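Posted in: Course Materials > Broadcast Graphics > Week 3

Broadcast Graphics Operations
Handout: Templates, data binding and rundown prep
Thu 1 September
Tutor: Rafferty Obi

Bring this handout to the lab. We will be building a lower third and a results board in Flustano, and the steps assume you have read it.

1. What a template is

A template is a graphic with its design fixed and its content left open. The designer decides the typeface, the colours, the position on screen and how the graphic moves on and off. The operator fills in the name, the score or the headline. On air you should only ever be touching the second group. If you find yourself resizing text ten minutes before a bulletin, the template was built badly and needs to go back to whoever made it.

In Flustano the open parts are called fields. A field can hold text, a number, a picture or a switch that shows or hides part of the graphic. Give every field a name that somebody else could understand. "Guest_Surname" is fine. "Text7" is what the software gives you by default and it will cause trouble as soon as a second person opens the file.

2. Text that doesn't fit

Names come in all lengths. Decide at the design stage what happens when a name is too long for its box. There are two usual methods. Squeeze narrows the letters until the line fits. Wrap moves the extra words to a second line. Squeeze is acceptable down to a point, and after that it looks poor on a small television. Set a lower limit and let the text wrap once it reaches the limit.

Test with the longest name you can find and the shortest. Masaru Tsuchiya's test list is in the shared folder. It has 200 names in it, including several with accents and apostrophes, which is where cheap fonts usually fall over. Run the whole list through your lower third before you hand it in.

3. Depth and draw order

Most broadcast graphics are flat, but the renderer still treats them as objects in a 3D space, with a camera, lights and a distance from the lens. When two objects sit at the same depth they can flicker against each other. Separate them slightly, or turn off depth testing for that group and rely on the layer order instead.

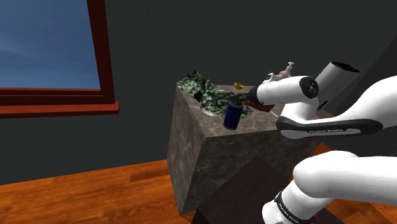 Transparent objects need more care. They should be drawn last, from the back to the front. If a see-through panel is drawn before the thing behind it, that thing will be missing on air even though it is sitting in the scene list. This is the most common fault in student projects, so check it first when something has vanished.

4. Connecting data

A field can be typed by hand or tied to a data source. For the results board we will use Predalo, which reads a spreadsheet and passes each row to the template. Keep the first row for column headings and do not merge cells. Merged cells come through as blanks.

Set a fallback value for every bound field. If the source drops out, the graphic should show the last good value or a dash. It should never show an error message or the word "null". In March a student show went to air with 449 in the goals column, because the column for attendance had been moved and the binding had not been updated. Lock your spreadsheet layout once the bindings are made.

5. Preparing the rundown

Each line of the rundown calls one graphic. Number them in the order they are likely to be used and leave gaps so that late items can be added without renumbering. Put spares at the bottom: a blank lower third, a "Live" bug and a phone interview panel.

Before rehearsal, step through every line on preview and check:
- spelling against the producer's script
- that the graphic animates off as well as on
- that nothing crosses the safe area
- that the key signal is present at the switcher

The last check has to be done with the vision switcher operator. Preview on your own machine will look correct even if the key cable is unplugged.

6. For the lab

Work in groups of 3. One person builds, one enters data and one calls the rundown, then swap. Machine 7 has the older licence and will not open Predalo files, so use it for design only.

Reading: Schumacher, chapters on type and timing. The Gavik style guide is optional, but the pages on colour for scoreboards are worth having.

Save your project under your group name and leave a copy on the lab server before you go.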